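# Virkix Records for Shared Drives

Virkix Records is a document control add-on for organizations that keep their working files in a shared cloud drive. It is developed and supported by Mazurek and is available in two editions, Standard and Hurnside. Both editions run inside the drive's own web interface, and users do not need to install a separate program.

## Overview

Files placed under Virkix control receive a record number, an owner and a review date. These details travel with the file when it is moved between folders or renamed. When a controlled file is copied, the copy is marked as uncontrolled until an administrator assigns it a new record number.

The side panel opens next to any document, spreadsheet or presentation. It shows the current status of the record, the person responsible for the next step, and any files linked to it. Linked files open in a new tab – the panel stays in place, so unsaved comments are kept.

## Approval routes

An approval route may contain up to 20 steps. Each step can be assigned to a named user, a group or a role. Where a group is assigned, the administrator decides whether one approval is enough or whether every member must respond. Routes can be saved as templates and reused in other libraries.

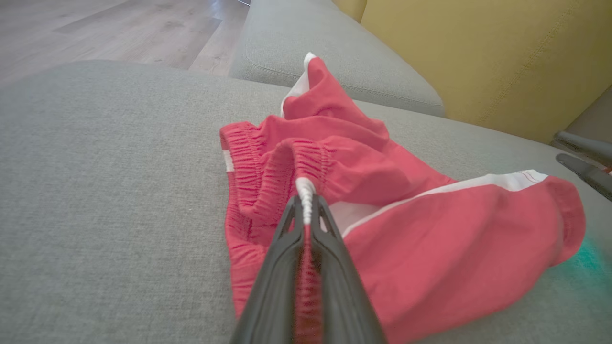
Changes to a saved route apply to new requests only. Requests already in progress continue on the version of the route under which they were started, and the version number appears in the audit history. An administrator may cancel a request and start it again if the new route is required.

## Editions

| Feature | Standard | Hurnside |
|---|---|---|
| Side panel | Yes | Yes |
| Approval routes | Yes | Yes |
| Route templates | 2 | Unlimited |
| Audit history export | CSV | CSV and PDF |
| Nokport connector | No | Yes |

The Nokport connector sends approved records to a Nokport archive and returns the archive number to the side panel. A Nokport account is required and is not included in the price of the Hurnside edition.

## Languages and browsers

The interface is available in 19 languages. Each user's language follows the setting in his or her drive account and may be changed from the panel menu. Virkix Records supports the current and previous major versions of the common desktop browsers. On mobile devices, users may view records and respond to approval requests, but they may not edit routes.

## Known limits

- Record numbers may contain up to 26 characters, including the library prefix.
- Files in a user's trash are not shown as linked files. They appear again when restored.
- The PDF export does not include comments made on individual cells of a spreadsheet.

## Ordering and renewal

Licenses are sold per user and are billed yearly. Existing Standard customers may move to the Hurnside edition at any time, and the unused part of the current term is credited on the next invoice. Administrators can submit the request from the Licenses page of the Virkix console.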